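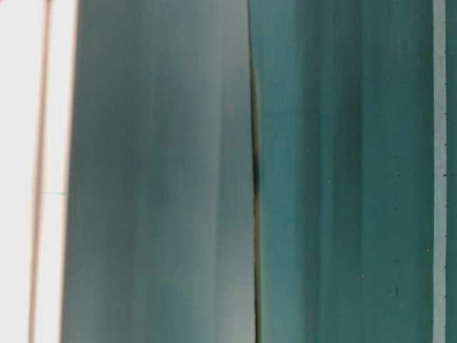
课程：工程实践（二）　项目报告
题目：铝型材工作台蓝绿色衬底的铺设与接缝处理
地点：Clutham 实训楼
日期：7月14日，星期四

## 摘要

本项目对一张实训用工作台的衬底进行改造，内容包括台面覆布、立面衬板贴合以及铝型材的边缘处理。改造目标是使台面与立面颜色接近，减少反光，并使布料可拆下清洗。报告记录材料选择、裁切尺寸、铺设顺序和已发现的缺陷。结果显示，台面布的平整度满足使用要求，立面接缝处的色差与接缝走向仍有改进余地。

## 1 背景与要求

原台面为白色贴面，表面光滑，顶灯在其上形成明显的亮斑。小型金属件放置后与背景难以区分，尤其是银色铝型材，棱边在亮斑范围内几乎不可辨认。指导老师提出更换衬底，具体要求如下：

- 衬底为单一色系，不带印花和网格；
- 台面部分使用织物，可单独取下；
- 立面部分与台面同色系，允许存在深浅差异；
- 不在型材上钻孔，固定方式须可逆。

颜色在灰、深绿和蓝绿之间选择。灰色与铝型材的明度过于接近，首先排除。深绿在暖光下偏褐，与黑色零件的对比不足。最终选定蓝绿色，银色件和黑色件放在上面都容易分辨。

## 2 材料

**台面布。** 采用 Ondden 的蓝绿色织物。同批次提供厚、薄两种规格，薄布覆盖后能透出原台面的亮斑，故选用厚布。布料到货时为折叠包装，折痕较深，后文另述。

**铝型材。** 由 Herness 提供，银色，未做二次喷涂。型材有两种下料长度，长料 700 mm，短料 455 mm。切口用细锉去毛刺，再以干布擦除铝屑。铝屑若留在布面上会嵌入织物，清理困难，因此去毛刺工序全部在台面以外完成。

**固定材料。** 布边用 Zarei 可移除双面胶带，胶带只贴在台面背侧。布料与型材接触的位置不用胶，仅依靠压紧。

**立面衬板。** 利用实训室现有的板材，未新购。不同板材的存放时间不一，表面颜色已有差别，选料时按目测深浅配对。

## 3 立面处理

### 3.1 贴合顺序

立面先于台面完成。若先铺台面布，后续安装立面时工具和碎屑会落在布上，预装时已出现过一次，重新清理花费的时间超过安装本身。

衬板由左向右安装。左侧板以型材边为基准，右侧板以左侧板的边缘为基准，两板对接处不留重叠。对接完成后，从台面高度平视检查接缝是否竖直，再从斜上方检查一次。两次检查的结论有时不一致：平视时接缝基本为直线，斜视时可见轻微弯曲。原因可能是衬板上缘未完全压紧，板面略向前倾。

### 3.2 色差与反光

立面颜色在不同朝向下表现不同。正对光源的板面偏亮，侧向的板面偏灰。为判断差异来自板材本身还是来自照明，将两块板对调位置后重新比较。对调后，偏灰的现象大部分留在原来的位置，小部分随板材移动。由此认为照明角度是主要因素，板材老化是次要因素。

光泽问题用干擦方法处理。先后试过湿布与干布，湿布擦拭后留下竖向水纹，干燥后仍可辨认，后续统一使用干布，沿水平方向单向擦拭。 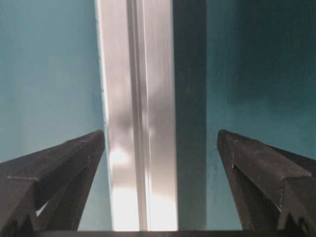

图 1　立面左侧的蓝绿色区域

从使用角度看，立面的色差不影响零件辨认。需要注意的是接缝：深色细线在单色背景中较为醒目，若待测件恰好竖直放置并与接缝平行，读取其边缘时容易误认。现行做法是摆放零件时避开接缝，尚未从结构上解决。

## 4 台面覆布

### 4.1 裁切

布料按台面外形裁切，四边加放翻折余量。裁切前将布平铺静置一晚，使其自然回缩。第一次裁切未做静置，铺设后短边回缩，翻折量不足，该块布改作备用。

织物的经纬方向须与台面边平行。操作时从布边抽出一根纱线，以抽纱形成的空隙作为裁切基准，比用粉笔画线更可靠。粉笔在蓝绿色布面上的残留较难除净，不建议使用。

### 4.2 去折痕

包装折痕采用低温熨烫处理，垫一层白棉布，不喷水。熨烫后，多数折痕在铺设张力下消失。保留的一道为横向折痕，位于布面偏后的位置，颜色较浅，手摸几乎无高差。反复熨烫同一位置会使织物表面发亮，与减少反光的要求相矛盾，因此对这道折痕不再处理。

### 4.3 铺设

铺设步骤如下：

1. 台面以干布清洁，检查有无凸起的胶痕。
2. 后边先对齐，翻折后在背侧固定。
3. 自后向前推平，双手掌根同时用力，手指不接触布面。
4. 前边翻折，先固定中点，再向两角推进。
5. 左右两边最后固定，角部折成斜角，压在背侧。
6. 静置后复查张力，松弛处揭开胶带重新拉紧。

张力不宜过大。试铺时曾将前边拉得过紧，布面出现从中点向两角发散的细纹，放松后才消失。合适的张力以手掌轻推布面不起皱为准，该判断依赖操作者经验，未能量化。

### 4.4 铝型材与布面的对比检查

覆布完成后，以铝型材检查衬底效果。型材横置时，长边与台面前后边大致平行，便于同时观察型材棱边、下方阴影和布面纹理。检查内容为棱边是否清晰、阴影是否会被误认为污渍、布面是否有反光点。

型材下方的布面颜色略深，边界柔和，移开光源后随之变化，判定为阴影。布面纹理略有深浅不匀，属于织物本身的特征。折痕与型材不重叠时，对棱边的辨认没有可见影响。
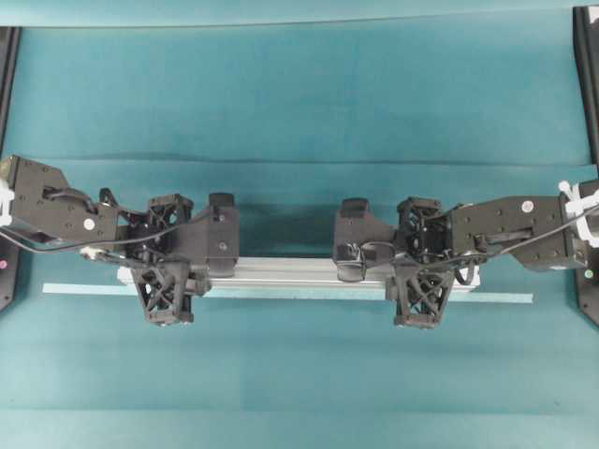
## 5 型材竖置检查

横置检查只能反映台面布的情况。竖置检查用于确认型材在同色背景前的轮廓，重点是左右两条长边。

型材表面为银色，会反射附近的颜色。靠近蓝绿色衬底的一侧偶尔带有蓝绿色调，轮廓对比随之下降。改变灯的高度可以减轻这一现象，但灯位过低时型材沟槽内阴影加重，沟槽与外边之间的界线反而不易分辨。试验后将灯维持在原高度，仅调整朝向，使光线不直接落在型材的平面上。

竖置件的读取还受观察方向影响。由侧面记录的画面在整理时若未统一方向，竖直件与水平件容易混淆。小组约定在记录表中增加“放置方向”一栏，填写横或竖，不以画面方向为准。表格修改后，此前的记录已逐条补填，无法确认方向的条目予以删除。

黑色零件与蓝绿色背景的明度差较大，外轮廓清楚，内部的细纹则主要依靠高光辨认。本次改造没有改善这一点，也不在原定要求之内。
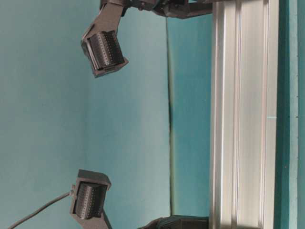

Xóchitl Valdovinos 在阶段评阅中指出，竖置检查只讨论了型材长边，没有说明切口端面的情况，而端面未经喷涂，反光可能比长边更强；另外，既然立面接缝会干扰读数，是否考虑过把布一直延伸到立面，用一整块布代替对接的衬板。

关于第一点，小组补做了端面检查。端面经锉削后留有细纹，反光较散，没有形成亮斑，但锉纹方向不一致时明暗不均。后续下料统一沿短边方向锉削。

关于第二点，整布方案在设计阶段讨论过，优点是取消接缝，缺点是台面与立面交界处难以形成固定折角，布料会在该处悬空成弧面，零件靠近时放置不稳。整布还使台面部分无法单独取下，与第 1 节的要求冲突。可行的折中做法是立面单独覆布，台面布保持独立，交界处以型材压边。该方案所需布料现有库存不足，计划十月补料后试做。

## 6 维护

布面日常清洁使用粘尘滚筒，方向与横向纱线一致。金属屑须先用软刷扫向台边，再用滚筒，否则碎屑会被压入织物。油污以中性洗涤剂局部处理，处理前在备用布上试色。拆洗后的布应平铺晾干，不折叠，收纳时卷在纸筒上，以免产生新的折痕。

胶带在重复揭贴后粘性下降，出现翘边即更换。更换时须清除背侧残胶，残胶叠加会使布边厚薄不均，并从正面显出棱线。

## 7 遗留问题

- 立面接缝呈深色细线，走向略有弯曲，尚未消除。
- 立面各处深浅不一，未测定色度，只有目测结论。
- 横向折痕保留，清洗后是否减弱有待观察。
- 布面张力缺少可重复的测量方法，拟试用弹簧秤在前边中点处测拉力。

备用布存放于实训室物料柜上层，卷筒外侧已标明经向。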